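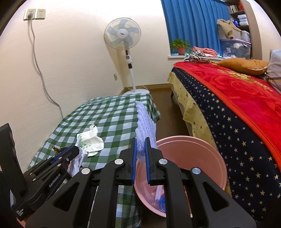
Issue 12, page 3

About us
July | Neville Haslam

Stutow is a small school of drawing and painting, and we love what we do! We started with a single evening class in watercolour and now run 12 classes a week, in two rooms above the old grain store at Clatthorpe, for anyone from 5 years old up.

Most of our people have never picked up a proper brush before. That's fine by us. Beginners spend their first term on pencil and charcoal, then move to colour when they feel like it (some can't wait, some have to be nudged). We also have a print room with an etching press, and on Monday evenings the life class runs until late, with tea at half time.

Art history has its place here too. We look at how painters of the past were taught, copying prints and plaster casts for months on end, and then we try a bit of it ourselves. It's slow work and great fun.

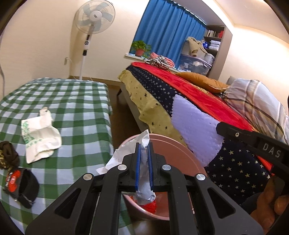
Ngata told us that copying one small landscape over a whole term had done more for her sense of colour than years of painting alone at home, and that she still keeps the first version on the kitchen wall beside the last.

Our end-of-year show hangs at the Dovby, and every student gets a spot on the wall. Come and have a look around any class night. The door at the side is the one that opens.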